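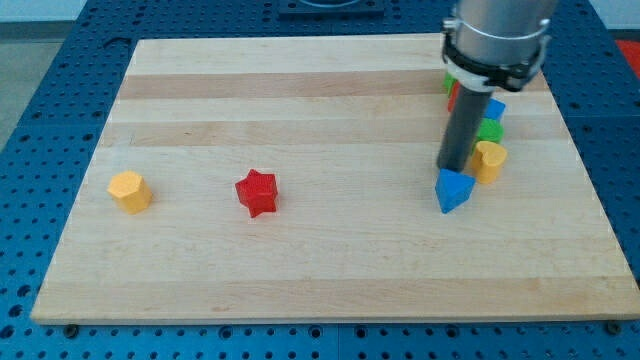 Colored shape blocks on the practice board, arm at the blue triangle.

Review: Kalton tabletop arm, after 9 months on our packing floor

We pack wooden toy sets at Druncombe, and last June the company put in two Kalton arms to take over the sorting. I work the bench next to them, so this is a review from the person who has to live with the thing (the sales sheet can speak for itself).

First, the good stuff. My wrists feel so much better! I used to sort pieces by shape and color all morning, and by lunch I'd be shaking my hands out like I'd washed a dog. Now the arm does the dull part and I check paint, fill boxes and deal with whatever it leaves behind. It's quieter than I expected too, and the push tool is just a plain rod, so wiping it down takes seconds.

The software, Dritevau, is where I got cranky. Teaching it a new layout means going through menus that somebody clearly designed on a much bigger screen than ours. We keep a maple board and some blocks handy for trying out moves before a real run -- worth doing, believe me. Hearts gave us fits for weeks. Stars, weirdly, were fine.

Speed is okay. On a good shift we get around 400 sets out, and our best day so far was 453, but a fast human on a good morning isn't far behind.

What changed most is the talking. Four of us used to sort at one long table and gossip the whole time, and now we're spread out, one to a station. I miss that table. Nobody's hours got cut, though, and I did get a training day at Vandenberghe and a small raise out of it.

Would I want it gone? Nope. Would I trade Dritevau for something with bigger buttons -- in a heartbeat. Four stars out of five, and please, Kalton, a longer power cord.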